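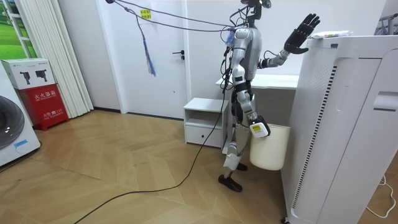
Tornus Walking Helper for Guest Houses, Serviced Apartments and Small Care Homes

If you run a building with a lot of rooms in it, you already know how much of the day goes on carrying. A bucket to this room, a packet left on top of a cabinet in that one, back down the hall for whatever got forgotten (there is always something!). The Tornus was made for that part of the day. It walks on two legs, holds a bucket by the rim at its side, and keeps the other hand free for things higher up, so it can work in rooms furnished for people without you moving so much as a nightstand.

We get asked all the time what happens to the staff. At Millach, where the housekeeping team looks after 37 rooms, the hours stayed the same and the work shifted around. Phyllis Heywood, the head housekeeper, wrote to us in May: "My girls used to go home with sore shoulders. Now they do the beds and the checking, and they talk to the guests more, and I've had to learn to plan a morning differently - that took me longer than I'd like to admit."

It did take a while, and we'd sooner tell you so up front. Plan on 10 working days with one of our trainers on site, and please let the people who do the cleaning sit in from the first morning, as they know the rooms best. Two of your staff will be trained as leads, and each lead can stop the machine at any time.

What you get
Tornus unit with two arms
Latuheru overhead support line and cabling, fitted by us
Driline joint covers, one spare set
Training for up to eight staff
Phone support, weekdays

Rental is $1,116 a month, with a one-time fitting charge of $400. Call us for a visit, and do bring your housekeepers along - we're always happy to put the coffee on.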